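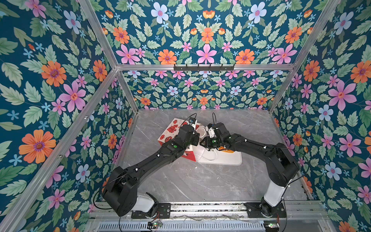 Both arms at work over the red-and-white box and the tray.

Brancombe tidying set

I started Brancombe because I wanted a straight answer to a simple question: can a pair of robot arms do the boring jobs at home yet? My answer so far is "a bit, slowly", and I'm still having a lovely time finding out!

What you get
2,000 recorded runs of two-arm tidying and packing, with 162 kept back for testing. Please don't train on those — the scores mean nothing if you do. Each run has the video, the joint positions and a short note from me on how it went (some are grumpy).

How well does it work?
Boxes are all right if they stay put. Cables are awful. My best model, Gendaser, still drops things I'd trust a toddler with, and I wouldn't let it near the good plates.

Getting started
Unpack the folder, read notes.txt, then load the first 200 runs before you try the lot (my old laptop fell over otherwise). The Siu loader is the one I use. Dinero should work too, but I haven't touched it since May.

Last updated July 26, 2024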